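How to Wash a Whole Bin of Toy Building Bricks

Posted 18/11/2013 in Cleaning

The big chunky bricks are nearly indestructible, and that is the problem. They outlast the child's interest, go to a cousin, come back, and bring everything they have touched along with them. I do ours every June and again before the relatives show up, and I have it down to an evening plus drying time.

What you need: a tub or a deep sink, dish soap, an old toothbrush, a bottle brush (mine is a Bellton, any skinny one will do), a mesh bag and 2 bath towels you don't feel strongly about.

Start by dumping the bin on a hard floor. Carpet hides things, and you want to find the raisins now. Pull apart anything still stuck together. If two bricks refuse to separate, leave them in warm water for a while and try again before you go looking for a butter knife. Put aside anything with stickers, batteries or wheels on metal axles. Those get a damp cloth and no swimming.

Flip every brick over before it goes in the water. The tops are easy and will fool you into thinking the job is done. The underside is where the crumbs live, down in the tubes and in the narrow spots between the ribs and the outer wall.
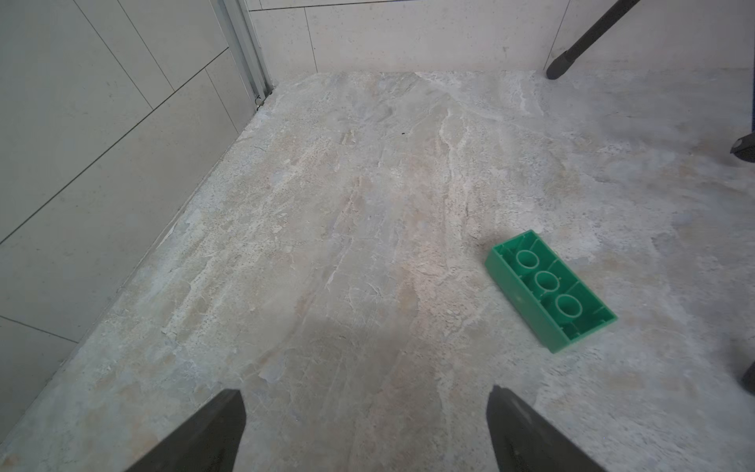
Knock each one against your palm over the trash, then fill the tub with warm water and a good squirt of soap. Warm, please – very hot water can warp plastic, and a warped brick fits nothing ever again. Let them soak for 45 minutes. Bricks float with air trapped inside, so push them under and tip them until they stop bubbling at you.

Now scrub. Toothbrush for the studs and corners, bottle brush straight down the tubes, a wooden toothpick for whatever has turned to cement. My last batch had 29 long ones, and I was tired of the whole idea by the fourth.

Rinse in the mesh bag under the shower, shake hard, and set the bricks on the towels with the open side down. Turn them after a few hours. Leave them overnight, and don't put the lid on the bin until the insides are dry, or you'll be doing this again with a worse smell.

Wash the bin too. I forgot the first year.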